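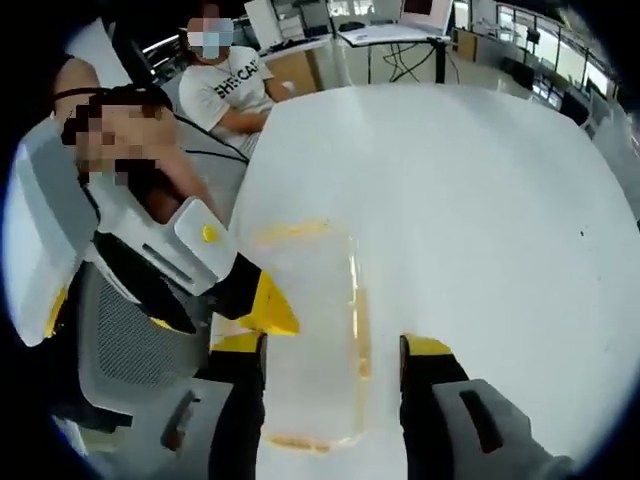
Clear containers, handheld gripper, fingertip notes (1/9)

Evdokia Bakalis
October 5, 2025

Comparing two fingertip sets on the handheld unit this week: the stock Stallmont tips and the yellow angled ones from Dresolen. Same body, same wide lens, same round white table. Only the tips change.

14 replies 9 reposts 41 likes

2/9
Test object is a clear plastic container with rounded corners. On a white table it nearly vanishes in the wrist view. What you get is the orange residue on the rim and a few streaks down one wall. I left the residue on for the first set.

3 replies 22 likes

3/9
Grip width first. Both sets open far enough to clear the container with the fingers spread. The Dresolen tips point inward, so the contact patch sits higher on the wall and you have to go in lower than feels natural.

1 reply 17 likes

4/9
Stallmont tips are flat and forgiving on approach angle. They also slide on smooth plastic once the wall starts to flex. Out of 66 grasps, four slips. Dresolen on the same 66: one slip, and that was me closing on the corner.

6 replies 5 reposts 38 likes

5/9
Color matters more than I expected. Yellow against white is easy for the tip tracker. With the stock tips I had to raise exposure to hold the track, and then the window side of the room washed out.

2 replies 19 likes

6/9
The lens bends everything near the rim. Calibration is good in the middle and poor toward the vignette. Keep the object between the fingers and low in the view. We log 2000 frames per set and throw out any where a tip leaves the good region.

8 replies 2 reposts 27 likes

7/9
Controller is the Clokance board, firmware from April. Trigger travel to finger travel is linear until the last few millimeters, then it bunches up. Areti Mitsotakis-Vlachou wrote a lookup table for it - ask her for the file, mine has an old offset in it.

4 replies 16 likes

8/9
Not tested yet: washed container, container with a lid, dark table. The washed one worries me. No residue means no visible rim, and the depth estimate is already noisy.

5 replies 21 likes

9/9
Staying with the Dresolen tips for the next set. Raw log is 1238 rows, columns are tip set, width, force, slip yes/no. Will post it once the timestamps are fixed.

11 replies 7 reposts 52 likes

Search posts
Search by word or name

Recent from Evdokia Bakalis
Fairweather wrist mount: screw lengths
Trigger springs, soft vs. stiff
Fisheye calibration with a small target
Clokance board: reading the error codes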